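A travessia para Clirkidach

O barco saía às 6 e o homem chegou quando ainda estavam a soltar o primeiro cabo. Trazia uma mala pequena e um guarda-chuva que não abria. O bilheteiro olhou para o papel, fez-lhe um furo e devolveu-o sem dizer nada.

Eram 80 minutos até Clirkidach. Em junho fazia-se em menos, mas era janeiro e o canal estava picado. O homem sentou-se à popa, do lado de dentro, onde o banco estava seco. À frente dele ia uma mulher com uma caixa de sementes de nabo no colo. De vez em quando abria a tampa, olhava para dentro e tornava a fechar.

– Vai pela casa? – perguntou ela.

– Vou pela chave – disse ele.

A mãe tinha morrido em Nollow, no lar, aos 87 anos. A casa de Clirkidach estava fechada desde que ela de lá saíra. A chave ficara com a vizinha do número 59, que escrevera duas vezes a perguntar o que fazer com ela. Ele não respondera à primeira carta. À segunda respondeu com a data em que ia.

No cais havia lama e um cão deitado em cima de umas redes. O homem subiu a rua devagar. Lembrava-se dela mais larga. A mercearia tinha agora outro nome, Pop, em letras verdes, e a montra estava tapada com jornais. Mais acima, a capela continuava sem sino.

A vizinha abriu a porta antes de ele bater. Deu-lhe a chave embrulhada num lenço e mandou-o entrar para tomar café. A cozinha era quente e cheirava a lenha. Falaram do tempo, da estrada de Greronik que tinha abatido outra vez, do preço do gasóleo. Ela perguntou se a mãe sofrera e ele disse que não. Não sabia se era verdade.

– Ela dobrava tudo – disse a vizinha. – Até os panos do chão.

– Dobrava.

Roupa e cestos. 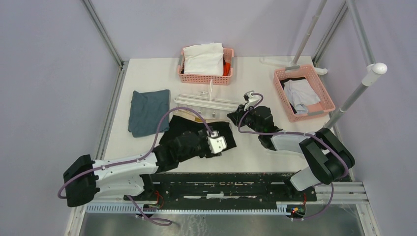
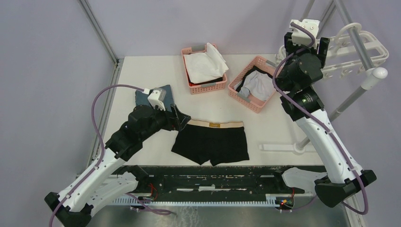
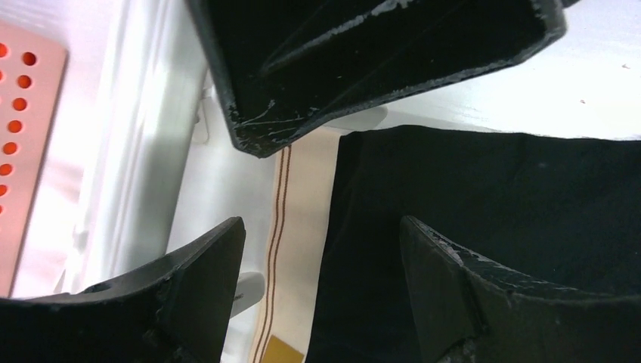
A fechadura custou a dar a volta. Lá dentro estava mais frio do que na rua. O homem pousou a mala no corredor e abriu as portadas da sala, uma de cada vez. A mesa estava no mesmo sítio. O relógio tinha parado às quatro e pouco e ele deu-lhe corda, por hábito, e depois ficou a ouvi-lo.

No quarto, puxou a gaveta de cima da cómoda. Encontrou as cartas que escrevera da tropa, atadas com um fio de embrulho. Leu a primeira em pé. Falava da comida e de umas botas que lhe apertavam. No fim pedia meias.

O último barco de volta saía a meio da tarde. O homem ouviu-o apitar no cais, foi à janela e viu-o virar para fora. Depois foi ao quintal buscar lenha.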